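谈谈“教”机器人的那只手

Aldana Sosa
2020年1月13日

我用中文写文章还不算熟练，所以尽量把句子写短，请读者原谅。这篇文章想讨论一个问题：人用手或者用遥控的方式给机器人做示范的时候，我们是不是太看重“做得漂亮”了？

去年12月，我在Clelstead参加了一次内部讨论。同事Britta Diekmann给大家看一份统计：他们一共录了455段遥控示范，其中22段被删掉了。删掉的理由写得很简单，只有两个字，“犹豫”。操作的人在半路停下来，或者走错了方向再退回来，这一段就不要了。在座的人大多觉得很合理。我当时没有说话，因为我的中文跟不上讨论的速度，可是回家以后我一直在想这件事。

我的看法是，这22段也许是最值得留下的。

先说用手带着机器人做示范。人的手握住机器的手臂，慢慢地走一遍，机器把路线记下来。这种方法有一个好处：人能感觉到力。推一个东西的时候，它重不重，滑不滑，手马上知道。缺点也很明显，人的身体挡在旁边，而且手臂很重，做到第8次的时候，肩膀就开始抗议了。Britta在Mühlbauer车间工作过，她说老师傅带徒弟也是这样，把自己的手放在徒弟的手上面。我很喜欢这个比较，但是我不完全同意。徒弟会问“为什么”，机器不会问。它只收到一条路线，路线里面没有理由。

再说遥控。人坐在一边，用手柄控制，眼睛看着桌面或者屏幕。人不累了，可是手上的感觉也少了很多。我第一次用Jarnalum的手柄时，推一个小小的木块，结果推过了头，又绕到另一边推回来，整个过程用了2分钟。旁边的人很客气地说，这一段我们重来吧。重来的那一段当然比较好看：一条直线，一次到位。但是请想一想，机器从这条直线里能学到什么？它学到“一切顺利的时候应该怎么做”。如果木块转了一个小角度，或者滑到旁边去了，它就没有见过这种情况，也没有见过人怎么回来。

有人会反对我，说坏的示范会教出坏的习惯。这个意见有道理，我不想假装没有听见。一个人手抖，每一段都抖，机器也会跟着抖。没有目的的乱动，我也认为应该删。可是“犹豫”和“乱动”是两件事情。犹豫的时候，人正在看，正在做决定。走错了再改过来，这个“改”的动作是有内容的。学外语的人对这一点很有体会。我的中文老师从来不只给我看正确的句子，她会先写一个我常常写错的句子，然后当着我的面一个字一个字地改。我记住的多半是那些改过的句子。

还有一个问题，就是语言。现在很多项目要求给每一段示范配一句话，比如“把某个东西推到某个地方”。我看过Gravex项目的一些记录，写句子的人和操作的人不是同一个人，而且句子是后来才写的。这样写出来的句子常常很整齐，很像说明书，可是操作的人当时心里想的是什么，已经没有办法知道了。我建议操作的人自己说，边做边说，说得不完整也没有关系。“先往左一点，不对，再往后”，这样的话，我认为比一句标准的指令有用得多。Britta说这会增加整理的工作，她说得对，我承认我没有做过整理的工作。

我也想替操作的人说几句话。如果每一次停顿都可能让一段示范作废，人就会害怕停顿。害怕的人会选择最容易的做法，总是从同一边推，总是走同一条路。从数字上看，合格的段数增加了，可是内容越来越像。我觉得管理项目的人应该少问“今天录了多少段”，多问“今天遇到了什么没见过的情况”。
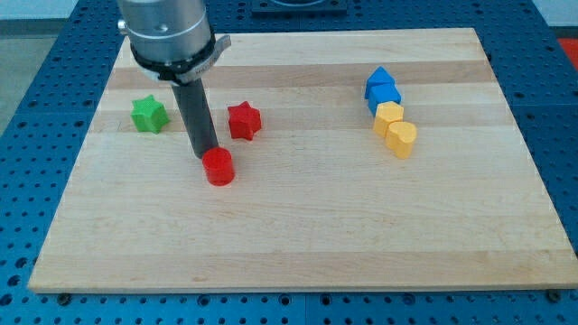 给示范写指令的人，应该先自己坐到操作的位置上试一试。坐在那里才会发现，一句很短的话需要多少判断。比如只说“推星星”，板上有一颗绿的，也有一颗红的，形状和大小一样，操作的人就必须停下来问是哪一颗。说“推红色的”也不够，圆柱也是红色的，而且杆子的尖端就在它的上沿。再比如，要把那颗黄色的心形单独推开，就得考虑它还挨着黄色的六边形，从哪一边下手，结果会不一样。这种时候人停一下，我认为是认真的表现。我的建议很具体：以后删掉任何一段之前，请操作的人在旁边写一句，当时为什么停。写完以后如果大家还是觉得要删，那就删吧，但是那句话要留着。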